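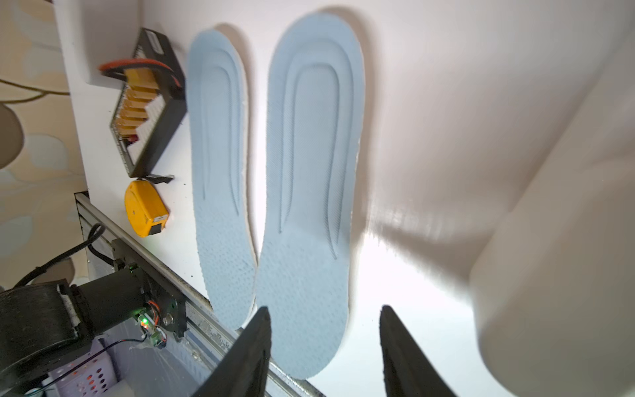
Fig. 1. Pair of light blue foam insoles. Contour ridges at heel and arch, dimples at the forefoot.

Courses > Everyday Materials > Unit 5 > Handout: Soft, Stiff, and What Goes Between

Gririne Workshop School, revised 10/06/2022

Welcome to my favorite unit! We have spent the last few weeks on single materials, one at a time, and now we get to look at how they behave once somebody has shaped them. Bring something from home that you can bend, squeeze or take apart with your hands. Old shoes are great. So is a desk fan, a kitchen scale, a lamp with a broken arm (ask first if it belongs to somebody else).

1. Foam and surface shape

Start with Fig. 1. The ridges run in nested U shapes that follow the outline of the sole, and then the front changes over completely to rows of small round dimples. It's one piece of molding doing different jobs! A raised ridge adds a little height and resists being pushed sideways. A dimpled area has less material in contact with whatever presses on it, so it feels softer at first touch. Press your thumb into your own sample in both kinds of area and write down what you feel before you read on.

Also look at the rim. There is a thin lighter edge where the blue top layer meets the base. Whenever you see a change like that at the side of an object, make a note of it, and check whether your own sample has one too. Layers are easy to miss from straight above.

For the log sheet: mass of your sample in grams (the Letar bench scale goes up to 560, so weigh shoes one at a time), thickness at the heel, thickness at the forefoot. Squeeze and hold for 5 seconds, let go, measure again.

2. Metal meets plastic 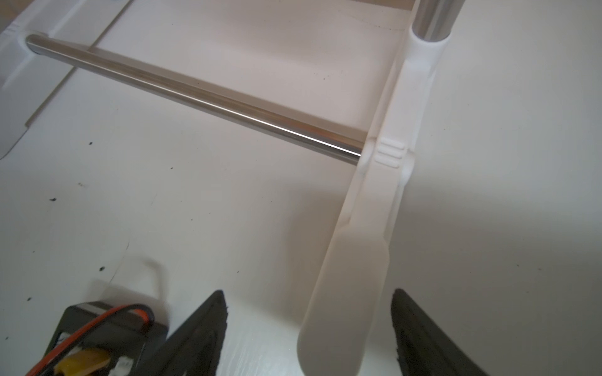
Joints are where products get interesting, and I could happily spend the whole term on them. A steel tube is stiff and smooth, and it is a nuisance to fasten anything to it neatly. Molded plastic can be made in nearly any shape you like but it flexes. Put them together and each covers for the other. The white collar here wraps tightly around the upright tube, and the thinner rod runs across to a shallow rounded recess in the same plastic piece. Notice the three short parallel ridges right by that spot, too. What would you say they are for? Sketch the joint, then draw arrows for the push and pull you would expect if you leaned on the rod.

Then go find a joint like it in the building. The Bermúdez room has plenty of furniture worth crawling under.

3. Thin and flexible

A thin sheet has almost no stiffness of its own until you fold or crinkle it,
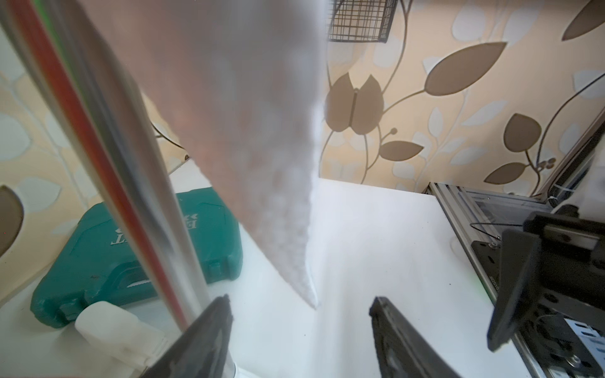 and then it suddenly holds a shape. Try it with tissue paper, baking paper and a plastic bag. Cut a strip 100 mm long from each, let it hang over the table edge, and measure how far the end drops. Crumple the strip, smooth it out and measure again. The difference is bigger than most people guess!

Write up sections 1 to 3 on one page. The Rorurgate reading on foams is optional, though the chapter on packaging is a lot of fun. Samples stay on the shelf until December.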